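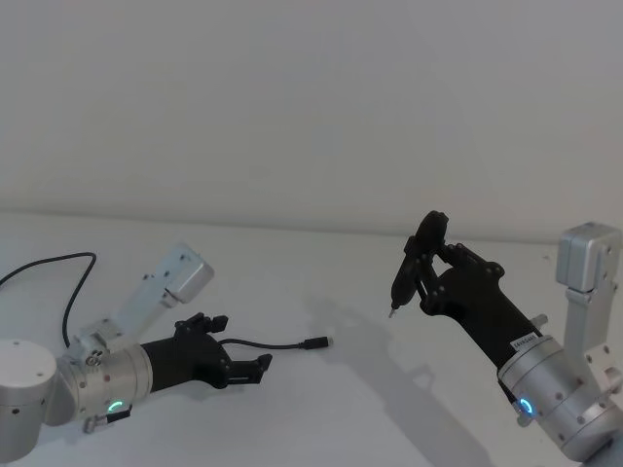 Re: [Nerbridge-allotments] Water butts and the standpipe
Feb 25, 2020

On the list, a plot holder at Kirthorpe wrote:
> Does anyone know when the standpipe by the lower gate goes back on? My
> butt is split at the tap and I have broad beans to get in. Also, is it
> worth mending or should I just buy another?

The water goes back on when the frosts are done. Last year we turned it on too early and the pipe burst behind plot 19, so the council will want to check the joints first. It was drained down in October as usual.

Until then the dipping tank at the top of the site is full and anyone can use it. Please put the lid back.

On the split butt, it depends where the crack is. If it is only round the tap, take the tap out, clean the hole and fit a new rubber washer on each side. I did that to mine 2 years ago and it still holds. If the crack runs up the wall, no sealant I have tried has lasted a winter.

Mine is a 312 litre one and it needs a solid base. Slabs are better than bricks, which sink on our clay.

Broad beans will be fine without watering at this time of year. I would get them in.

Plot 2, Kirthorpe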